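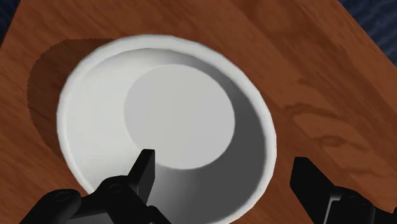 4 min read

How to keep a sourdough starter alive when you have other things to do

Filed under: Bread, Low Effort

Most starter instructions assume you are home all day and in love. They want you to feed the thing twice daily, talk about its mood and throw away enough flour each week to plaster a hallway. I kept that up for 21 days, during which I baked two loaves and resented both of them.

What follows is the lazy method. It has survived one house move and a February when the heat in my building at Mansilla Court was mostly a rumor. You need flour, water, a jar with a lid and a fridge. A scale helps a lot. A round bowl with a thick rim is nice for mixing the dough later, but any bowl you can get both hands into will do.

Starting from nothing

Put 50 grams of whole wheat flour and 50 grams of lukewarm water in the jar. Stir until there's no dry flour left. Rest the lid on top without screwing it down, unless you'd like to find out how strong your jar is.

Leave it on the counter for a full day. Then scoop out half, add another 50 grams of each, and stir. Do this once a day for a week or two. Around the third day it will probably bubble like mad and smell like a gym bag, and you will think you're a genius. Then it will go flat and you will think you've killed it. Keep feeding it. The early bubbles usually come from bacteria that don't stick around, and the yeast takes longer to get going.

When it doubles within six hours of a feeding, several days running, it's ready. Put a rubber band around the jar at the starting level so you aren't guessing.

The fridge part

Once it's reliable, feed it, give it an hour on the counter, and put it at the back of the fridge. Feed it once a week. I have gone a month. I don't recommend a month, but I also didn't lose any sleep.

A gray liquid on top is just hunger. Pour it off or stir it in; stirred in, it makes the bread more sour. Pink or orange streaks, or anything fuzzy, are another matter. Throw the whole lot out, scrub the jar and start over. Do not scrape off the top and hope.

Keep the amount small. My jar holds a couple of spoonfuls between bakes, so a feeding costs me almost nothing and I don't have to look up recipes for discard crackers. (I have made discard crackers. They taste like duty.)

Waking it up

The night before you mix dough, take the jar out and move a spoonful to a clean one. Add 50 grams of flour and 50 of water. By breakfast it should be puffy and domed. If it's sluggish, feed it again and bake in the evening. In a cold kitchen, put it in the oven with only the light on, then tape a note over the oven dial. I learned about the note at 6 a.m., while preheating.

Which flour?

Whatever you have, within reason. Unbleached all-purpose is fine for upkeep. I use the plain Noltus bread flour from the corner store and throw in some rye when the starter looks depressed. The stone-ground stuff from Skusenura Mill is lovely and costs accordingly – save it for the bread.

Tap water is usually fine too. If yours smells like a swimming pool, leave a pitcher out overnight, though that only helps with some kinds of treatment. Filtered is the surer bet.

Insurance

Spread some lively starter very thin on parchment, let it dry until it snaps, crumble it and store it in an envelope somewhere dry. To bring it back, soak the flakes in a little warm water, add the same weight of flour, and feed daily until it rises on schedule again.

Write on the envelope what it is. Mine spent a winter in a drawer looking like evidence.

Next in this section: What to do with a loaf that didn't rise
569 readers saved this page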